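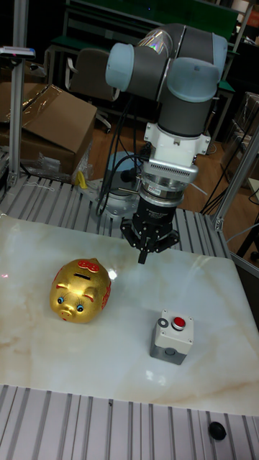

Arm over the marble-patterned tabletop, gripper down, with the piggy bank and the push-button box on the work surface.

Stop button placement and cable routing on a shared bench cell
Posted by Elin Jenkins, Keria Training Center

Our department is preparing written rules for a small collaborative arm before trainees are permitted to use it without an instructor beside them. The arm carries a parallel gripper and handles light objects, such as the piggy bank shown. I request guidance on two matters. First, is it acceptable for a stop button to stand on the same surface that the arm works over, or should it be fixed to the outside of the table? Second, our draft sets a speed limit of 100 mm per second for trainee sessions. One colleague considers this too low to be useful. Should the limit be written as a single figure, or left to the instructor?

Bredard
A stop control should be within easy reach of the operator, and reaching for it should not require putting a hand under the tool. A loose box on the work surface can be pushed away by the arm or turned over by a trainee. I recommend fixing it to the aluminum extrusion on the operator's side. The photograph shows a box with a red button, but I cannot tell from it how the button is wired. Please confirm whether it is the emergency stop or an ordinary input to the program. If it is the latter, the rules must say so and name the location of the real stop. Trainees will go to the red button first.

On speed, write a figure. Our own procedure sets 80 mm per second within reach of a person's hands and 535 mm per second when everyone is behind the floor line. A change to either figure requires a signed entry in the cell log. The figures came from our own risk assessment and should not be copied into yours. The gripper fingers and the object being held belong in that assessment along with the arm.

istinov_shop
100 is fine. We ran slower than that for a year and people got bored and stopped watching it. Tie the cables up too, ours caught on the fixture once.

Oh
I agree with Bredard regarding the button. On cable routing, which the title mentions and the post does not, the loops beside the wrist should be checked at both ends of travel, with enough slack for the last joint to turn fully. Secure them to the arm at intervals and inspect the ties at the start of each session. I would also add a rule on the floor: no cables across the walkway, and chairs moved clear before power is applied. Our checklist was revised on 06/01/2025 to include this, under section 147.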